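How Does Your Suitcase Find Its Way to the Plane?

Have you ever stood at an airport counter and watched your suitcase wobble away through those floppy rubber strips in the wall? It's a funny feeling, isn't it? One minute you're holding the handle, and the next minute your pajamas, your toothbrush and your second-favorite bear are off on a trip of their own. Let's follow them and see where they go!

Our suitcase is starting at Dolbridge Airport, where it is 11 in the morning and the lines are already long. Before it leaves the counter, the suitcase gets a paper tag looped around its handle. The tag has black stripes on it, some fat and some thin, and those stripes are called a barcode. A barcode is a bit like a name written in a secret alphabet that machines can read very, very quickly. Our suitcase's tag tells the machines which flight it belongs on, and it is going to gate 15.

Now the suitcase rides into the back of the airport, where passengers don't usually get to go. There are moving belts everywhere, going up ramps and around corners and under one another, like a roller coaster that never goes very fast (your bear would probably prefer it that way). Along the way the suitcase slides under an arch full of little lights. These are scanners, and they look for the striped tag from lots of different sides, so it doesn't matter much if the bag has rolled over onto its tummy.

So what makes a belt move? It's simpler than you might think. A belt is one long loop, joined up so that it has no beginning and no end. At each end of the loop there is a roller, which is shaped like a big rolling pin. A motor turns one of the rollers, the roller grips the belt, and the belt goes around and around.
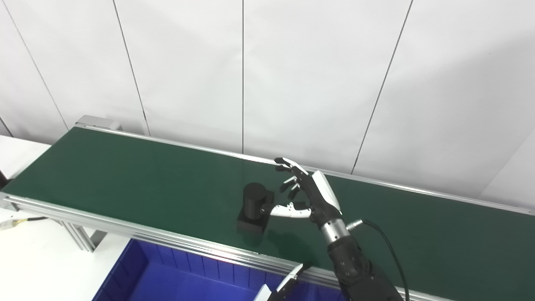 The top of the loop carries things forward, and the underneath part travels back the other way to start again. You can try this at home with a wide rubber band and 3 pencils! Stretch the band around two of the pencils, ask a grown-up to hold them steady, and turn one. Then rest the last pencil across the top of the band and see if it gets a ride.

Back at Dolbridge, our suitcase has come to a place where the belts split. A padded arm swings out and gives it a gentle nudge, and down a slide it goes, into the pile for gate 15. A worker lifts it onto a cart, the cart trundles out to the plane, and one more belt, a sloping one on wheels this time, carries it up into the plane's belly.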